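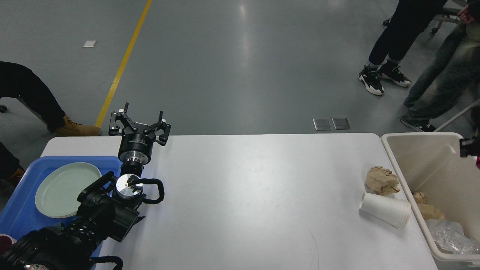 *Meenakshi Bisht | Oct 4, 2021*

**Who was interviewed for the Navport survey?**
The panel had 503 adults who use at least one social network. Of these, 253 had posted in the month before the interview.

**When was the fieldwork done?**
In February, in two waves. Both used the same online form.

**Are the results weighted?**
Yes, by age, sex and region. Weights above 3 are trimmed.

**Why do some columns not add up to 100%?**
Shares are rounded to whole numbers. Questions marked "M" also allow more than one answer.

**Can I get the raw tables?**
Subscribers can download them as CSV. Others should write to Houda Ashour at Boltodmont and state which questions they need.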